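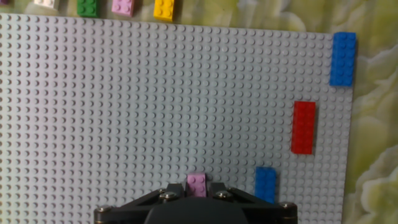 Notes from the brick table

Anyone who has taught a child to tie a shoelace already knows most of what there is to know about this job. You do it slowly, you do it again, and on the occasion when you finally do it beautifully, they are looking out of the window.

Since March the Drallberg workshop has been teaching a pair of arms to put toy bricks on a baseplate. The method is simple enough. One of us sits at the desk and moves a small hand-held arm, the leader, and the bigger arm at the table copies whatever we do, including the sneeze. Holtia, the recording software, saves the lot. When we have enough good goes, they are handed to Daser, which does the learning overnight and is the only one of us with regular hours.

As of this issue we have 1,853 recordings, of which roughly 900 are fit to be shown to anybody. The rest are bricks put down crooked, bricks put down well in entirely the wrong spot, and one long sulk in which the operator can be watched trying to get a brick off again for 11 minutes. We kept that one for the summer party.

People who drop in tend to assume the hard part is picking the brick up. Picking up is fine. Pressing down is where tempers go. Your own thumb knows when the studs have caught, and the leader arm tells you nothing of the kind, so you learn to judge it from the wrist view, where the fingers and the brick are close enough to see properly. The small square bricks are worse than the long ones. There is less to hold, and a slight twist on the way down leaves the thing perched on the studs looking smug.

A few house rules, as the old sheet has gone missing from the wall:

Go straight down for the last bit. Swooping in sideways looks marvellous and teaches the arm to swoop.

If you fumble, carry on and put it right. Daser needs to see a mistake mended now and then. Stop the recording only if something has hit the floor.

Do not smooth the cloth between goes. The arm will meet rumpled cloth in later life and may as well get used to it.

Change operators after 3 sets. Tired hands hover, and we now have an arm that hovers.

The Mamani gloves have been returned to the cupboard. They were comfortable, they were expensive, and everyone who wore them got worse.

The next open session is on 2026-05-16, upstairs. Beginners are welcome and usually do better than we would like. Tea is provided, to be drunk well away from the leader arm.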